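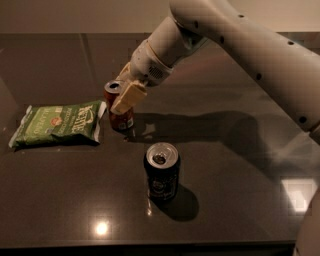
**Cuisine > Légumes secs et céréales**

# Haricots blancs encore durs après une cuisson très longue

Posté par **lisier_de_mars**, le samedi 13 février 2021

Bonjour,

Je cherche à comprendre ce qui ne va pas avec mes haricots blancs. C'est la troisième fois que je rate la même recette et je commence à me demander si le problème vient des haricots ou de moi.

J'ai pris des haricots lingots secs, 260 g, dans un bocal que j'avais rempli l'an dernier ou peut-être l'année d'avant, je n'ai pas noté la date. Trempage toute la nuit dans l'eau froide du robinet. Le matin ils avaient bien gonflé, sauf une poignée qui était restée petite et ridée. Je les ai égouttés et rincés, puis mis dans une cocotte en fonte Durkena avec :

- un oignon coupé en gros morceaux
- deux carottes
- une boîte de tomates concassées
- du laurier et du thym
- de l'eau à hauteur, plus un verre
- du sel, une cuillère à café

J'ai porté à ébullition, baissé le feu, couvert. Au bout de deux heures, les carottes partaient en purée et les haricots étaient encore farineux, avec une peau qui résistait sous la dent. J'ai rallongé d'eau et laissé encore une heure et demie. Certains étaient cuits, d'autres non, et la sauce n'avait plus de goût. On a mangé autre chose.

La fois précédente j'avais mis du bicarbonate dans l'eau de trempage et les haricots s'étaient défaits en bouillie d'un côté et étaient restés fermes de l'autre, donc je n'ai pas voulu recommencer. J'ai dû en mettre trop, j'avais versé directement du paquet.

On me dit que c'est le sel, on me dit que c'est l'eau dure (à Geum elle est très calcaire, la bouilloire est blanche en deux semaines), on me dit aussi que c'est la tomate. Je ne peux pas tout changer à la fois sinon je ne saurai jamais d'où ça vient. Par quoi commencer ?

Je précise que je n'ai pas de cocotte-minute, mais je peux en emprunter une. Et je voudrais garder les tomates dans la recette, c'est un plat au four avec de la chapelure dessus et sans tomate il n'a pas d'intérêt pour moi.

Merci d'avance.

---

### pois_casse_43

C'est les tomates. Il faut les mettre à la fin. Et jetez ces haricots, ils sont trop vieux.

---

### Marmite basse

Bonjour,

Il y a à mon avis trois choses qui se cumulent dans votre recette, et le sel n'en fait pas partie. Je les prends dans l'ordre où je les corrigerais.

**Les tomates.** Un milieu acide empêche l'enveloppe et la chair du haricot de s'attendrir. Si vous mettez la tomate dès le départ, la cuisson peut durer tout l'après-midi sans résultat. C'est pareil avec le vin blanc, le vinaigre et le jus de citron. Il faut cuire les haricots d'abord, à l'eau, jusqu'à ce qu'ils soient vraiment tendres, et ajouter la tomate ensuite. L'acidité a même un avantage à ce moment-là : elle les aide à garder leur forme pendant le passage au four. Vous gardez donc votre recette, vous changez seulement le moment.

**L'âge.** Des haricots secs se conservent longtemps au sens où ils restent mangeables, mais ils durcissent avec le temps, surtout s'ils sont rangés au chaud ou à la lumière. Au-dessus d'un four ou d'un radiateur, ça va vite. Au-delà d'un certain stade, le trempage et la cuisson n'y font plus grand-chose. La poignée restée ridée après une nuit dans l'eau me fait penser que votre bocal est un mélange de deux récoltes ou de deux paquets. Ça expliquerait aussi que certains soient cuits et d'autres non dans la même cocotte. Je vide toujours le bocal avant de le remplir, et je colle un bout de ruban adhésif sous le couvercle avec le mois d'achat.

**L'eau.** Le calcaire ralentit la cuisson. Avec des haricots récents, on s'en sort quand même, ça prend plus de temps. Avec des haricots vieux, ça fait beaucoup. Vous pouvez prendre de l'eau en bouteille peu minéralisée pour le trempage et la cuisson, ou de l'eau filtrée. Une petite pincée de bicarbonate dans l'eau de cuisson marche aussi, mais une pincée prise entre deux doigts. Au-delà, on obtient ce que vous décrivez, avec en plus un goût de savon.

Pour le sel, on lit partout qu'il durcit les haricots. Je sale l'eau de trempage depuis des années et c'est l'inverse : les peaux sont plus souples et éclatent moins. Je compte 30 g de gros sel pour 2 litres d'eau froide, je laisse une nuit, je jette l'eau et je rince bien. Ensuite je sale très peu l'eau de cuisson et je rectifie à la fin.

Ma méthode complète, pour votre quantité :

1. Trier les haricots à sec sur une assiette, retirer les cassés, les tachés et les petits cailloux.
2. Faire tremper dans l'eau salée, une nuit, dans un grand saladier. Au frigo s'il fait chaud dans la cuisine.
3. Égoutter, rincer, et écarter ceux qui n'ont pas gonflé.
4. Couvrir largement d'eau froide, avec l'oignon entier, le laurier et le thym. Les carottes attendront.
5. Porter à ébullition franche, laisser bouillir dix minutes en écumant, puis baisser. L'eau doit à peine bouger.
6. Goûter au bout d'une heure, puis tous les quarts d'heure. Goûter plusieurs haricots à chaque fois, pris à des endroits différents.
7. Mettre les carottes quand les haricots sont presque bons.
8. Une fois tendres, les laisser tiédir dans leur eau. Égoutter en gardant un grand bol de jus.
9. Pendant ce temps, faire réduire les tomates à part avec de l'ail et un peu d'huile d'olive.
10. Mélanger, mouiller avec le jus gardé, verser dans un plat, couvrir de chapelure et enfourner.

Pour le four, j'attends que la croûte soit dorée et que ça bouillonne sur les bords. Si le plat semble sec avant, je verse une louche de jus sur le côté et je ne touche pas à la chapelure.

Si vous voulez savoir d'où vient votre problème sans tout refaire, prenez deux petites casseroles, mettez une poignée de vos haricots trempés dans chacune, l'une avec l'eau du robinet, l'autre avec de l'eau en bouteille, sans tomate. Si les deux sont durs au bout de deux heures, c'est le bocal. Si seule la première est dure, c'est l'eau. Si les deux sont tendres, c'était la tomate.

---

### Drunditlow

D'accord avec la réponse du dessus, sauf pour le trempage salé que je n'ai jamais essayé.

J'ajoute pour la cocotte-minute, puisque vous pouvez en emprunter une. Elle rattrape bien des haricots un peu vieux. J'ai une Nonex assez ancienne, sans réglage de pression, et pour des lingots trempés la nuit je compte une demi-heure à partir du moment où la soupape tourne. Pour un paquet oublié au fond du placard j'ai dû aller jusqu'à 43 minutes, en deux fois, parce que j'avais ouvert trop tôt la première. Ils étaient bons, un peu éclatés. Pour un gratin ça n'a pas d'importance, pour une salade je ne l'aurais pas servi.

Ne pas remplir plus qu'à moitié, les haricots gonflent et moussent et la mousse peut boucher la soupape. Une cuillère d'huile dans l'eau limite la mousse. Et laisser retomber la pression toute seule, sinon les peaux éclatent.

Par contre, si vous passez un jour aux haricots rouges, faites-les bouillir à gros bouillons au moins dix minutes après le trempage, et n'utilisez pas l'eau du trempage pour la cuisson. Pas de mijoteuse avec des haricots rouges crus, elle ne chauffe pas assez. C'est une question de sécurité et ça n'a rien à voir avec la texture.

Pour ceux que vous avez déjà ratés, s'il vous en reste : mixés avec de l'ail, de l'huile et un peu de leur jus, ça fait une purée correcte, à condition de les recuire d'abord jusqu'à ce qu'ils s'écrasent. On ne mange pas des haricots mal cuits, même mixés.

---

**Commentaire de lisier_de_mars**

Merci à tous. J'ai fait le test des deux casseroles avec ce qui restait du bocal. Eau du robinet : durs. Eau en bouteille : un peu moins durs, mais pas mangeables non plus. Donc c'est surtout le bocal, et l'eau n'arrange rien. J'ai racheté un paquet de lingots et je refais le plat dimanche prochain, trempage salé et tomates à la fin.

Une question quand même pour Marmite basse : l'oignon entier, vous le laissez dans le plat ou vous l'enlevez ?

**Commentaire de Marmite basse**

Je l'enlève, je l'écrase à la fourchette et je le remets dans les tomates pendant qu'elles réduisent. Pensez à retirer le laurier.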